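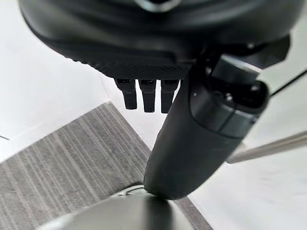

Wrist cam, hand over the striped mat, thick black segment (thumb?) low.

02/01/2025, teleop bench, Dristthorpe

Great session! Wichai Sombatkul drove with the glove and I sat on the logging side. We recorded 12 demos of the reach and pinch on the mat, and I'm keeping all but 2 (in both of those the glove tracking dropped out halfway down, so the thumb jumps).

Big change since December is the thumb mapping. We used to copy Wichai's thumb angle straight across and the robot always closed too early. Now the glove sets the opening between thumb and fingers and the solver picks the joints. Night and day! He said it finally feels like his own hand, only slower.

Lag still bugs him on the way down. He creeps over the last bit, and the policy will learn the creeping too, so I want to try trimming the pauses before training. Set the rate limit to 7 in the Jurnemham config, old value is commented out next to it.

Total in the Somboon set is now 254 demos. Wrist view only for this batch.

To do:
re-zero the glove before every run, including after coffee
ask Voltano about the spare glove cable
try me as driver, left-handed, should be fun
train overnight on the trimmed set and compare with the untrimmed one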